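Cómo despejar la mesa donde se va quedando todo

En casi todas las casas que conozco hay una mesa así. La mía está pegada a la pared, recibe buena luz por la mañana y en teoría sirve para coser y para hacer las cuentas. En la práctica es donde dejo lo que traigo en la mano cuando suena el teléfono: una herramienta que pensaba bajar al garaje, la tapa de algo, un estuche, la maceta que cambié de sitio para regar y que allí se quedó. Me costó años encontrar una manera de ordenarla que me durase más de un fin de semana, y como en la entrada anterior (la del armario de la entrada, con tantos mensajes cariñosos, ¡gracias!) varias personas me pidieron que contara cómo hago con las mesas, allá voy.

Lo que vais a necesitar es muy poca cosa: un paño de algodón, un platito para la maceta, un par de cajas de plástico sin tapa (mejor si son translúcidas y se adivina lo que hay dentro) y una bolsa para lo que se tira. Si tenéis un rotulador a mano, dejadlo cerca. Reservad una horita sin prisas; yo suelo empezar a las 12, con el café ya tomado y la radio puesta.

Antes de mover nada

Resistid la tentación de barrerlo todo con el brazo hacia una caja. Lo he hecho, y lo único que conseguí fue tener el mismo lío en un sitio más pequeño y más difícil de mirar. Dejad las cosas donde están y dadles un repaso con calma, preguntándoos de dónde salió cada una. Una llave de carraca viene de la caja de herramientas, un estuche viene del bolso o de un cajón, una tapa tiene que venir de algún tarro. Parece una tontería, pero al hacer ese recorrido mental la mitad del trabajo queda hecha, y además es la parte más agradable: te acuerdas de la tarde en que apretaste la pata de la cama, o del día en que guardaste aquella piececita para que no se perdiera.

La planta, lo primero

Si hay una maceta, empezad por ella. Las palmeritas pequeñas llevan bastante mal los golpes en las hojas, que se doblan y luego se secan por la punta, y con el trajín de ordenar es facilísimo rozarlas con la manga. Coged la maceta por la parte ancha con las dos manos, nunca por los tallos, y llevadla al fondo de la mesa o a una silla. Ya que estáis, tocad la tierra con el dedo. Si está seca hasta el primer nudillo, toca regar; si no, dejadla tranquila, que se ahogan más plantas de las que se secan. Las macetas de cerámica vidriada se limpian con el paño apenas humedecido, y si tienen relieve o gajos conviene pasar un cepillo de dientes viejo por los huecos.
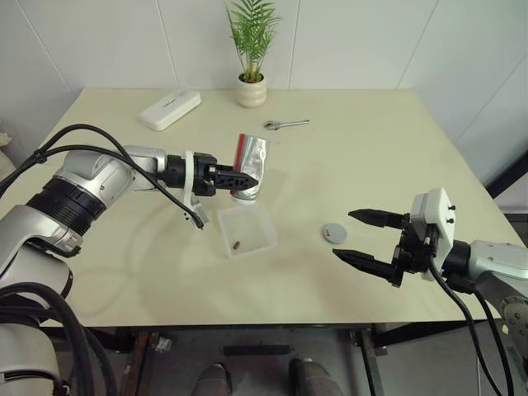
Con las herramientas sigo una norma que me enseñó Meinrad Lüthi, el vecino que me ayudó a montar las estanterías cuando me mudé a Hollenstein: la herramienta se limpia en la mesa y se guarda en su sitio de una sola vez, sin escalas. El viaje a medias, el de «la dejo aquí y luego la bajo», es justo el que la tuvo sobre la mesa durante semanas. A una llave de carraca le basta un repaso con un trapo seco, insistiendo en la cabeza, que es donde se junta la grasa con la pelusa. Comprobad que el trinquete gira en los dos sentidos y a la caja de herramientas.

Los envases brillantes y arrugados

Todo lo plateado tiene la mala costumbre de parecer lleno. Bolsas, envoltorios, recipientes con acabado de aluminio: los vemos de pie y damos por hecho que contienen algo. Cogedlos y apretad un poco. Si queda contenido, mirad la fecha y llevadlos a la despensa o al cajón que les toque. Si están vacíos, vaciad del todo las migas, aplastadlos y a la bolsa, según las normas de reciclaje de vuestro municipio (en el mío cambiaron en enero y todavía ando mirando la hoja de la nevera). Lo que se haya quedado a medias y ya no cierre bien, pasadlo a un bote.

Las cajas sin tapa y las tapas sin caja

Mi tema preferido, lo confieso. Una tapa redonda no va a cerrar nunca una caja de esquinas, por mucho que lleven meses siendo compañeras de mesa, y aun así las guardamos juntas. Coged la tapa y dad una vuelta por la cocina y el baño probándola. Si aparece su dueño, se queda puesta. Si no, a una caja de tapas huérfanas, con una fecha límite escrita por fuera. Yo me doy hasta el cambio de estación, y entonces despedida sin remordimientos.

La caja abierta, en cambio, es una bendición. Ponedla en el centro y usadla para las piezas pequeñas que vayan apareciendo: un taco, un tapón, ese cilindro marrón que no se sabe si es de un mueble o de un juguete. Lo que no identifiquéis en un minuto se queda ahí dentro, a la vista. Al ser translúcida, cualquiera de la casa que pase acabará diciendo «¡pero si eso es de la lámpara!». En mi casa pasa casi siempre, y casi siempre en plena cena.

Los estuches

Abridlos antes de guardarlos, por favor. Un estuche alargado cerrado puede llevar cualquier cosa, y me he pasado una tarde entera buscando unas tijeritas que estaban a un palmo de mí. Si está vacío, decidid si le dais uso o lo regaláis. Si tiene letras tan pequeñas en la tapa que no os dicen nada de un vistazo, pegadle por debajo una etiqueta con lo que lleva dentro.

El repaso final

Pasad el paño por toda la superficie, empezando por el lado de la pared y viniendo hacia vosotros. En las mesas claras, color crema o marfil, se marcan mucho los cercos de las macetas; salen bien con agua templada y una gotita de jabón neutro, secando enseguida. Después devolved la planta con su platito y dejad una sola caja abierta para lo que vaya llegando. Es mucho más fácil vaciar una caja los martes que ordenar una mesa entera cada dos meses, y si la caja rebosa ya sabéis que toca sentarse un rato.

Comentarios

Tahsin Majumder
Lo de la tapa redonda y la caja de esquinas me ha dolido. Tengo una pareja así encima del microondas desde que vivíamos en Undville. Esta tarde la pruebo en todos los tarros.

Puri
¿Y para los cercos que ya llevan tiempo? La mía es de madera sin barnizar y el jabón no me hace nada.

La autora
Puri, en madera sin barnizar yo no me atrevería con agua. Prueba primero con una goma de borrar blanca en una esquinita, muy suave, y me cuentas.

Meinrad Lüthi
Un poco de aceite en la carraca tampoco le viene mal. Una gota, no más.

Entradas relacionadas

Ordenar el armario de la entrada en una tarde
Qué hacer con los cables que no son de nada
Regar poco y bien: plantas de interior para despistados
Etiquetas caseras que no se despegan
3 cajones que conviene vaciar antes del verano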